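Fitting out the mezzanine, part 4: the coat rack
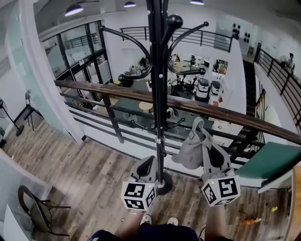
Evelien Visser
Office and facilities lead, Hovside

July 18, 2024

Part 3 covered the fan and the seating. The remaining item on the list was somewhere to hang coats and bags on the upper level, which had been outstanding since March.

The choice was between a wall rail and a freestanding rack. A wall rail needs a wall, and the upper level has very little of it. One side is railing, the corner is curved glass, and the stretch that is left has cable trunking at the height where the fixings would go. Dong-hyun Bang marked up a position between the trunking and the door frame, but it gave us 60 cm of usable rail, enough for four winter coats and no bags. We went with freestanding.

The one we have is a black metal pole on a round base, with two sets of curved hooks. The large ones spread out near the top and end in balls. The smaller set is at mid-height. I prefer the ball ends to plain cut hooks, which leave a dent in the shoulder of a knitted jacket after a day and mark coat linings.

Placement

The rack stands by the balcony railing. I tried three positions before settling on this one.

Position one was at the top of the stairs. Convenient on arrival, but a full rack takes up more floor than an empty one, and two people with laptops could not pass each other next to it.

Position two was next to the fan. Scarves moved. Rejected the same afternoon.

Position three is the current one. The base sits flat on the wood floor, the hooks can be reached from most sides, and the walkway stays open. The one objection came from Jolien Van Hecke, who pointed out that anything falling from the top hooks on the railing side could end up on the lower level. The rule is therefore that the top hooks on that side take coats with a proper hanging loop and nothing else. Hats, umbrellas and folded items go elsewhere.

Loading

A freestanding rack on a round base has one failure mode, and it is predictable. Weight high up and on one side moves the center of gravity toward the rim of the base. Four coats on adjacent top hooks is worse than eight coats spread evenly. The order I use:

Bags on the mid-height hooks, always. They are the densest things people bring in.
Coats on the top hooks, first one anywhere, second one opposite the first.
Laptop backpacks not on the rack at all. They go under the desk.

Handbags are fine on the lower hooks if the strap is a loop. The light gray one hangs there without trouble. Long crossbody straps should be doubled over, otherwise the bag sits low enough to get kicked.

I also ran a simple check on the base. Empty rack, one loaded tote on a single top hook, then a light push at shoulder height. It rocked and came back. With a second tote on the same hook it did not come back, and I caught it. The same two totes on lower hooks on opposite sides gave no noticeable movement.

Floor

The base has a felt ring underneath. Lotte Dijkstra supplied it from the box of furniture pads left over from the chairs. Before fitting it, wipe the underside of the base with a dry cloth and leave the adhesive overnight with the rack standing on it. Grit trapped under a ring will scratch a plank finish faster than bare metal does, so the ring comes off and gets replaced every 90 days. It is in the calendar under my name.

Still open

Wet umbrellas. There is no drip tray up here and I do not want one near the railing. Koen Coppens has suggested keeping them downstairs by the entrance, where the floor is tile. I will measure the space by the door next week and put the result in part 5, along with the shelf brackets.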